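The Arm on the Third Bench

Walk into the Cirkgate workshop after six in the evening and you'll hear the arm before you see it. It has a thin, rising whine, a bit like a sewing machine in another room, and Imad Rawashdeh can tell from the pitch which joint is complaining.

He started building it in January, at home, on a kitchen table that he also needed for eating. When the base grew to 18 pounds he moved the whole thing to the shared shop, where Harsh Khurana had a bench to spare and a lot of opinions about wiring. The two of them have been at it ever since, and their excitement is catching. I meant to stay an hour and left at 9.

The gripper is the part I fell for. Each finger is a row of open cells with thin ribs between them, so it can give a little when it closes on something. Rawashdeh drew nine versions before he got a shape he liked (he has kept every one of them, in a shoebox), and the camera at the wrist looks straight out between the tips.

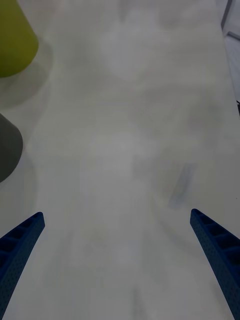 The view from the wrist, with the blue fingers open over the table.

Most of what the pair do now is patient, fiddly work. They set things out on the table, send the arm in, and see how it copes. Khurana keeps a notebook of every try, 40 to a page, in tiny handwriting. Round shapes are the current obsession, and the two of them can argue happily for half an hour over how far apart the fingers should be on the way down!

Next comes a quieter motor for the shoulder. Rawashdeh has one picked out, and Khurana thinks it's too small. They had the old one half out of its bracket when I went to find my coat.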